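Household Spaces, Unit 3: The Gap Beside the Fridge

Hi everyone, these are my notes from the kitchen session, cleaned up a bit (Doina Golob asked me to type up the board, my handwriting being what it is). Bring them in December when we do pantries.

We started with dead space. Every kitchen has some: the strip over the cabinets, the corner behind the door, and my personal favorite, the slot next to the refrigerator. People treat it as a parking spot for whatever has no home, and then they wonder why the broom falls on them!

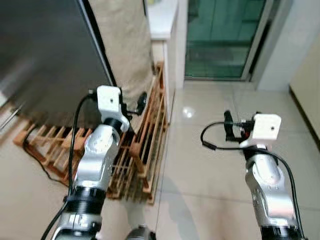

Floor storage is where I want you to slow down. Anything that lives on the floor has to be cleaned under and walked past, every single day, and we forget that when we're standing in the store in love with a basket. Look at how the wooden rack sits right up by the big dark appliance and how much glossy tile stays open for walking. I like that a lot. Keep the walkway first, then give the leftover space to storage. Glossy tile also shows every crumb, so a piece you can pick up and move with two hands beats one you have to drag (dragging scratches, ask me about my own kitchen).

Krum Angelovski asked whether wine can live beside a fridge at all. Short term, sure. For bottles you plan to keep, no, the motor gives off warmth and a little vibration, and I'd find them a closet. A rack can hold other things too! Rolled dish towels, water bottles, that one baguette.

Before you put anything next to a refrigerator, check the manual for the clearance it wants. Then open the door all the way, with the drawers out, and see what you bump. Seidu Akpalu skipped the drawers on his plan and had to redraw the whole wall, poor guy.
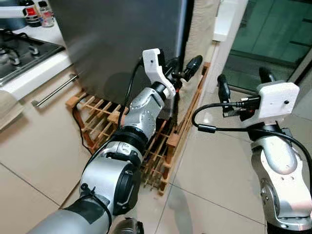
Low wooden wine rack on the floor by a stainless steel refrigerator, tiled floor.

A low piece leaves the side of the fridge free and keeps the weight down near the floor. The downside is bending, so put the things you grab daily somewhere higher.

For next time: pick one gap at home, measure width, depth and height, and write 200 words on what you'd put there and what you'd refuse to put there. A sketch is fine, stick figures welcome. Boris Shehu has the spare tape measures.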